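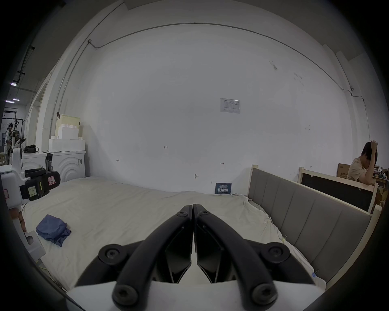
Could you please say somewhere near the top that people with full-time jobs are allowed to apply, Tarek Mansour wrote under our last notice, and could you also say what happens if the cat and I simply don't get along?

Yes, and yes! People with full-time jobs are very welcome. Most of our foster homes have somebody out at work for a good part of the day, and an older cat will usually spend those hours asleep in the warmest spot she can find. As for not getting along, you call us, we talk it over, and if it still isn't working we come and collect the cat. You won't be scolded, and you can stay on our list if you'd like to try again with a different animal. Thank you, Tarek, for asking what I suspect plenty of other readers were wondering.

# Foster homes wanted for older cats, starting in February

*Posted 3 December 2024 by Harb Cat Shelter, Stover*

We are looking for six new households in and near Stover to join Nomis, our foster program for senior cats. Nomis places cats in private homes while they wait to be adopted, and last year our foster homes gave them 1,920 nights away from the shelter between them. I added those up myself at the kitchen table and then added them up again, it seemed like such a lovely big number. It still wasn't enough to go around, and the cats who stayed behind did their waiting in our back rooms, which are clean and heated but are also right next to the dogs.

A senior cat in our program is usually past her tenth birthday. Some come to us when an owner dies or moves into a care home, some when a family's circumstances change, and a few are found as strays with very little known about them. They tend to be quiet, polite animals who have lived indoors on somebody's lap for years, and a shelter is a hard place to show off that kind of charm. People walk by and see a lump at the back of a cage. Put that same lump in a spare bedroom for a little while and you may well find you have a talkative creature who wants to be in on everything.

## What you'd be doing

Mostly, living with a cat. You would feed her, scoop the litter box, keep her company, and give her a quiet room of her own to begin with. You would also be our eyes and ears. We ask every foster home to keep a short daily note of what the cat ate, whether she used the box, and anything that struck you as new or odd. It can be a line in a notebook or a text to us in the evening, whatever suits you. We use these notes when we write the adoption page, and our vet likes to see them too.

A placement often lasts a couple of months, though I'd be fibbing if I told you they were all alike. Relby, a very large gray gentleman with hardly any teeth, was adopted so fast that his foster home hadn't finished the first bag of litter. Others have stayed through two changes of season. We'll tell you what we honestly expect for each cat before you say yes, and you are always free to set an end date that we will plan around.

We'd also like you to:

- bring the cat to our clinic for checkups, or let us know if you need a ride
- give medicine when it's prescribed (we'll teach you, and not every cat needs any)
- send us a few photos and a little story for the adoption page
- be willing to have possible adopters visit, at your home or at ours
- keep the cat indoors for the whole placement

That last one isn't something we can bend on, even if you have a fenced yard and even if the cat sits at the back door and sings.

## Getting the room ready

The first room matters more than people expect, and it doesn't have to be fancy. A spare bedroom is wonderful, but a home office or a good-sized bathroom has worked for us as well. You want a door that closes, a place to hide, a litter box in one corner, and food and water well away from it. Check the window screens. Tuck away string, hair ties, sewing things and lilies, and if you aren't sure about a houseplant, move it out until you've asked us.

Please leave the hiding place alone once the cat has chosen it. It's tempting to get down on the floor and coax, and I have done it more times than I'd care to admit, with my cheek on the carpet and a piece of chicken in my hand. Sitting in the room and reading out loud works a good deal better. The cat gets used to your voice and you get some reading done.

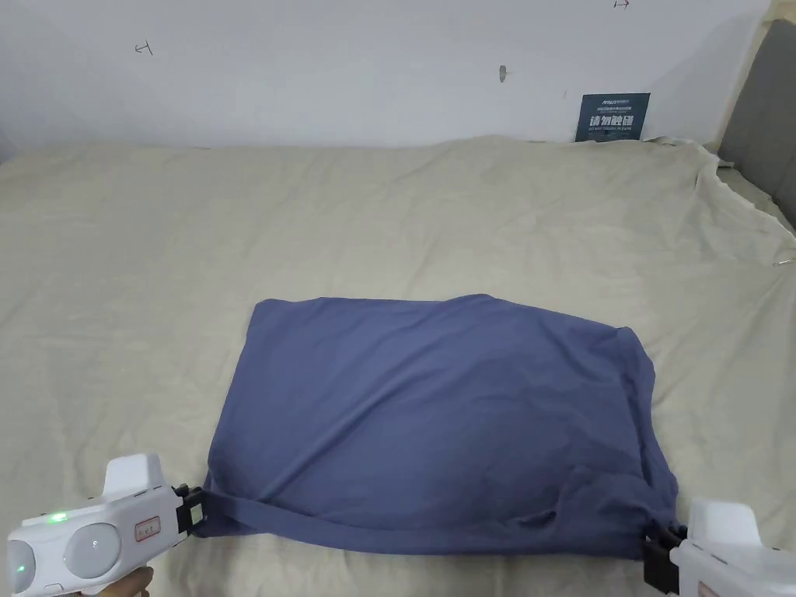

Older cats care a great deal about soft places at a height they can manage, and stiff joints can make an ordinary mattress feel like a cliff. If the cat is going to be allowed on the bed, put a sturdy stool or a low box beside it so she can get up and down in two easy stages. Then give her a patch that is plainly hers. You don't need to buy a special pet bed for this. A piece of blue fabric laid over a beige sheet, like the one on the bed here, makes a perfectly good spot, and the creases can stay right where they are. Let her sleep on the same cloth for a few days before you wash it, so that it has time to smell like her. When she goes off to her new family, we send the cloth along in the carrier.

Some cats won't touch the bed at all and will settle in the closet on top of your shoes. That's all right too. Move the shoes you need for work.

## What we provide

Harb Cat Shelter covers all the veterinary care, as long as it goes through our clinic or we've agreed to it ahead of time. We also lend you a carrier, a litter box and scoop, bowls, and a heated pad if the cat has arthritis. Food and litter are supplied for the whole placement, and you can pick up more at the front desk whenever you're running low. If you would like to spoil the cat with something extra, ask first, as several of them are on kidney diets and would cheerfully eat things that are bad for them.

You'll have a phone number that is answered day and night. Please use it! I would so much prefer to be woken up over a cat who turns out to be sulking than to hear in the morning that she hadn't eaten since the day before. First-time foster homes also get a visit from one of us soon after the cat moves in, and a second one later on if you'd find it useful.

There's no pay, I'm afraid. We can give you a gas card if you live well outside Stover and are driving back and forth to the clinic.

## Who we're hoping to hear from

You should be an adult living in or near Stover, with permission from your landlord if you rent. Apartments are fine and so are small ones. Children in the house are fine when they can be gentle and leave a sleeping cat in peace. If you have pets already, they need to be up to date on their shots and you need to be able to keep them behind a separate door at first - in some cases for the entire placement. A few of our seniors enjoy other cats. Rather more of them think they are the only cat in the world and would like to keep it that way.

You don't need to have fostered before, and you don't need to have had a cat before either, though we'd match you with an easygoing one to start. It helps if your household is fairly calm. It helps if you don't mind hair on a dark sweater, or being told at dawn that breakfast is late. Retired people have been marvelous at this, and so have students, night-shift nurses, and one gentleman who took a cat while he was recovering from a hip operation so that the two of them could be slow together.

I should say something about goodbye, as it comes up in almost every conversation I have with new homes. It is hard to hand over a cat you've grown fond of. You will probably cry in your car. Many of our foster homes take a break between cats, and we never push anyone to take the next one before they feel ready. If you fall in love and want to adopt, tell us early, before we've introduced her to another family, and we'll gladly talk about it. Some cats are too frail to be adopted, and we place those only with people who have told us clearly that they're willing to see a cat through to the end. There's a separate question about it on the form and "no" is a fine answer.

## How to apply

Stop by the front desk and ask for the Nomis form, or call the shelter and we'll mail you one. It's short. Tell us a little about your home, who lives there, what a normal day looks like, and what sort of cat you picture yourself with. We'll call you for a chat after we've read it, and if we both like the sound of things, someone will come by to see the room. Please don't clean for us.

New homes will come to one evening session at the shelter in February, where we go over feeding, medicine, the daily notes, and how to get an unwilling cat into a carrier (backward, with a towel, and with more confidence than you feel). The room holds 50 people and we've never come close to filling it, so bring your partner or your roommate along if they'll be sharing the work. The first placements will follow soon after.

If you can't foster just now but know somebody who might, would you pass this along? And if you've asked us a question before and never got an answer, please ask it again. Our front desk is a busy place and slips of paper do go missing, particularly when there's a cat sitting on them.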